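Planner clips the second door, Prolley kitchen
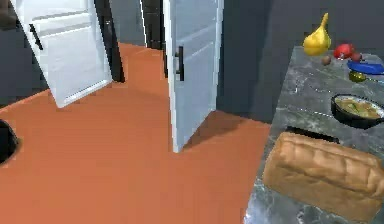 Prolley kitchen, both doors open, counter on the right.

panicker_fan
Posted 11/28/18
Dridach plans a base path through the doorway and scrapes the middle door on 19 runs out of 122. Inflation is 3 cm. Collision meshes look fine to me, but then they always do.

gritbin
Your door mesh is probably frozen in the closed pose. Print the hinge angle the planner gets, then weep.

panicker_fan
Checked. It matches the sim.

oddsocks
Then raise inflation to 15 cm and go home.

gritbin
Great, now it can't fit through the gap at all. Very safe robot.

oddsocks
Safest one on the forum.

panicker_fan
Found it: the handle isn't in the collision model. Prakmont export drops it. Still think 3 cm is fine.

gritbin
It isn't.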